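Drolis Hooded Fleece Jacket, Black with Yellow Lining

From the Dultenmont outerwear shelf. Item 516.
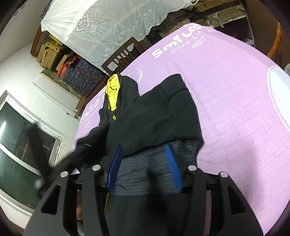
I've been selling jackets out of this shop for a good while now, and the Drolis is the one I keep putting back on my own hook at the end of the day. It's a plain black fleece with a hood, easy to wear over pretty much anything, and then you open the zipper and there's that bright yellow inside! I love it. You get a strip of it around the hood opening and down along the zipper, so even zipped halfway it shows a little.

Fit first, because that's what most of you write to me about. I'd call it relaxed. The body gets wider toward the hem, so it goes over a sweatshirt without bunching up at the hips, and the sleeves run long. I'm short in the arm and I turn mine back once. If you're between sizes and you like a closer fit, go down. Ihor Fedoruk, who packs our orders, went down one and is happy with it (he wears it indoors too, all winter).

The fleece is midweight. I wear mine from fall until sometime in May, and on really cold mornings it goes under a shell — the hood lies flat enough that I don't feel it back there. It won't keep out a downpour, so please don't buy it as a raincoat.

Washing

Cold water, inside out, zipper closed. Wash it with darks the first couple of times. I did mine with a pink blanket once and spent the evening picking black fuzz off the blanket. Tumble dry on low if you have to, for 20 minutes or so, then hang it up. No fabric softener, please, it makes fleece go flat.

Folding

Analyn Policarpio taught me her way and I've stuck with it. Lay the jacket on the bed with the hood pointing up, smooth the body out, bring both sleeves across, then fold the hood down and roll up from the hem. It comes out small enough for a desk drawer or the side of a carry-on. Mine lives in my bag most of the spring.

What goes with it

I get asked about pants more than I expected! Gray pinstripe is my favorite under this jacket, especially the dark kind with thin pale stripes. The Wibisono lounge pants are good if you want something soft for the house, and the Dratness straight-leg is the one I'd wear out. Both have their own pages.

Sizes and ordering

XS to XXL. Black with yellow is the only color we carry, and I don't have news on others. We've sold over 1000 of these and the medium always goes first, so if it's showing as out of stock, leave your email and I'll write when the next box comes in.

Returns are open for 30 days, unworn. Exchanges for size are free, just put a note in the bag with the size you want and your order number.

Page updated Apr 14, 2025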